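Prollness Patchwork Quilt, Single

Altov item group: Bedding, children's
Price: 2,299 with matching pillowcase; 1,904 quilt only

Lightweight quilt for a standard single bed. Face, filling and backing are stitched through on the patch lines, so the filling does not migrate in the wash. Edges are bound on all four sides. The quilt is reversible; the back is plain white.

Size: single, with overhang on both long sides
Face: cotton
Filling: polyester
Wash: machine, warm, with like colors
Dry: tumble low or line dry
Iron: low, back side only
Bleach: no
Pack: 1 quilt, cloth bag
Dispatch: within 24 hours of order

Wash once before first use. Red patches may release some dye in the first 3 washes; keep the quilt apart from white sheets until then. Do not dry clean.

Monkey pattern, patches in pink, light blue, white, yellow and red, including red with white polka dots. Placed on a single bed, edge hanging over the side.

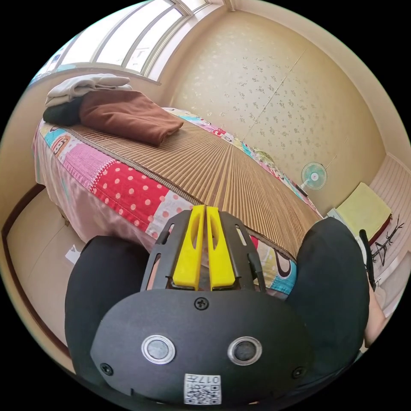

Man-sik Lim: Washed ours four times since March. The binding held, and I had no dye on the sheets after the second wash. The cloth bag is a tight fit once the quilt has been through the dryer.

Also in this group: Heo fitted sheet, single; Brosis mattress protector, single.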